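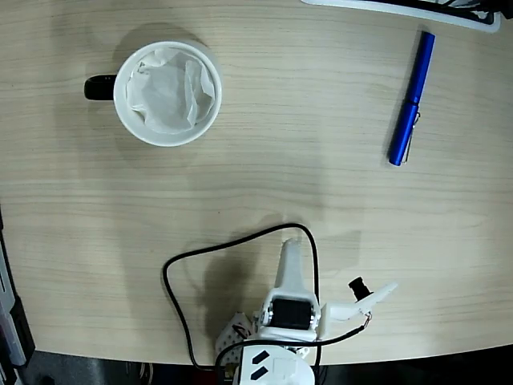

2022-01-19
By Yasuo Arai

Winter walk-through, Stenton office, both floors

Marks used: OK, FIX (needs work, can wait for the next parts order), NOW (done or started the same day), N/A. Comments go under the item they belong to. If you disagree with a mark, add a comment and leave the mark alone so we can see what was found on the day.

Ways out

Front door opens fully without a key from inside. OK

Back door opens fully without a key from inside. FIX
The door opens but drags on the sill. It took a shoulder to get it started. The bottom hinge screws are backing out again. Longer screws are on the list, and the sill has some ice on the outside that needs chipping off until they get here.

Stairs clear top to bottom. NOW
Two cartons of Gandeck catalogs were on the landing. Moved to the storeroom. The landing gets used as a shelf every time there is a delivery, so please carry things the rest of the way.

Handrail tight. OK

Exit signs lit. OK
The one by the stairs is dimmer than the rest but can be read from the far end of the hall.

Emergency lights come on with the test button. FIX
Upstairs unit went out before I let go of the button. Battery ordered. Downstairs unit held for the full test.
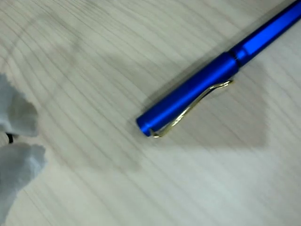 Shota Iwasaki: On the upstairs emergency light, the battery was replaced in June, so it should not be dead by now. Check that the charger side is working before putting another new one in. The little red lamp on the case should be on all the time. If it is off, the whole unit needs to go.

Red lamp was off when I went back up. Changed the order from a battery to a complete unit.

Fire equipment

Extinguishers on their hooks, pins and seals in place. OK

Gauges in the green. FIX
The one in the storeroom, tag 1446, is right on the line between green and red. Swapped it with the spare from the front closet. The old one is by the front door with a note on it for the service pickup. Do not hang it back up.

Nothing stored in front of extinguishers. OK

Smoke alarms sound when tested. OK
Tested before anyone was in. All of them are loud enough to hear with the doors shut. The one near the kitchenette has a film of grease on the cover and I wiped it down.

Meeting place posted. FIX
The sheet by the front door still says the side lot, which is fenced off. It should say the corner by the mailbox. I will print a new one. Until then, tell any visitors.

Electrical

Panel clear and door shuts. NOW
The recycling cart was parked against it again. We keep 40 inches clear in front, measured from the face of the panel, and the tape on the floor shows where that ends. The tape is worn through on the left side and needs redoing.

Breakers labeled. FIX
Labels on the lower row are in pencil and some have rubbed off. I know what most of them do. I would like to shut them off one at a time on a weekend and write the list out again in ink.

Outlets and cover plates. FIX
Cracked plate under the window upstairs. Not loose. Plate is a few cents and I can do it with the power off at the panel.

Extension cords. NOW
One power strip was plugged into another behind the copier. Took the second one out and moved the label printer to the wall outlet. Cord reaches if it runs behind the cabinet.

Space heaters. FIX
There is a 2000 watt heater upstairs that was running on a strip. It has to go straight into a wall outlet, with nothing else on that outlet. The strip plug was warm to the touch. I threw the strip out.

Comment from upstairs: if the heater has to stay by the wall, it does not reach the people at the window, who are the ones who need it. Could the radiator on that side be looked at first? It has been lukewarm since the cold started.

Fair point. I bled the radiator after lunch and got a lot of air out of it. Let me know if it is any better by the end of the week. If it gets properly warm the heater can go back in the closet.

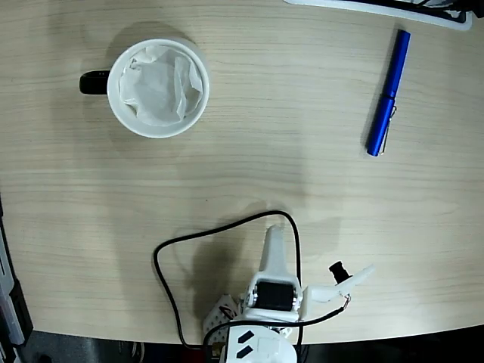
SECTION 4: DESKS, FLOORS, KITCHENETTE

Floor mats flat. FIX
The mat inside the front door has a curled corner. I turned it end for end, which puts the curl under the bench, but it should be replaced before spring.

Wet floor sign where people can reach it. OK
It now hangs on the nail behind the front door. Put it out when there is slush coming in and take it up once the floor has dried.

File drawers. FIX
The tall Hirano cabinet will let you open two drawers at the same time, and with the top ones full it starts to lean. Needs a bracket into the stud. Heavy binders should go in the bottom drawers for now.

Chairs. OK
All casters present. One arm pad missing, no sharp edge.

Table and desk edges. OK
No splinters or loose trim found.

Cups and drinks kept away from outlets and strips. OK

Kitchenette outlet trips and resets. OK

Microwave door closes and seals. OK
Clean, too, so thank you to whoever did that.

First aid kit. FIX
Low on bandages, burn cream past its date. The kit is supposed to have 6 pairs of gloves and it was short. Wosuvance carries refills that fit the case, and I put one on the order with the emergency light.

Shota Iwasaki: Please get the fabric bandages. The plastic ones in there now do not stick to anyone who works with cardboard all day.

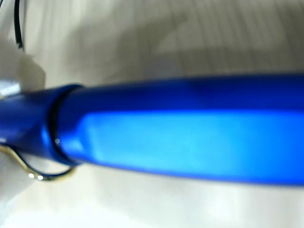
SECTION 5: OUTSIDE

Walk shoveled and salted. OK
Salt bucket is about half full.

Outside lights. FIX
Bulb out over the back door. I have the bulb but want the ice off the step before anyone stands a ladder there.

Downspout by the front steps. FIX
It drains across the walk and freezes overnight. An elbow and a short length of pipe would send it into the flower bed. Salt that spot first thing each morning until it is done.

Gutters. N/A
Snow cover, could not see them. Look again after the thaw.

Sheet goes back on the hook by the panel. Parts order sent this afternoon.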